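The Slow Ferry to Gaete

I have a weakness for places that make you work a little to get there, so when a friend told me the only way to reach the Gaete hostel was by a ferry that runs twice a day (and skips the second trip if the captain doesn't like the look of the water), I booked four nights before I'd finished my coffee.

The boat leaves from Duletti, a harbor town with one bakery and a lot of cats. Buy your groceries there! I can't stress this enough. There's no store on the island, and the hostel sells only noodles, matches and sunscreen. I hauled over two bags of rice and a heroic amount of cheese, and I still ended up trading for onions on day three.

From the dock it's a 50-minute walk uphill, mostly in shade. The hostel has 11 rooms and a long porch, and the porch is where everybody ends up. I shared a bunk room with two cyclists who had left their bikes on the mainland and missed them terribly.

Dinner is do-it-yourself, and people are generous with it. I ate someone's lentils, someone else's pancakes, and more fruit than I normally get through in a month.

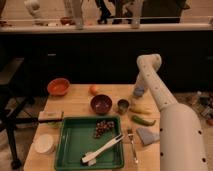

Grapes on the green tray.

The big hike is Wirnemier, 1,327 feet at the top, and steeper than the map at the front desk lets on. Seon-mi Shin, who manages the place, told me to start before breakfast and carry twice the water I thought I needed. I carried the normal amount. She was right, and I spent the last mile thinking about nothing but the porch tap.

If you'd sooner stay low, the trail around Arkance Cove is flat and full of birds, and you can rent a kayak from the boathouse for the morning. Go out early, while the water's calm, and hug the north side where the old stone jetty is. I saw a ray the size of a card table and yelled so loudly that a man fishing on the rocks waved at me.

Bring earplugs (the bunks creak), a headlamp and a sweater, even in August. Beds go fast in summer, so book well ahead, and ask for the room at the back. It has the better window and you can hear the ferry horn from it, with just enough time to get your boots on.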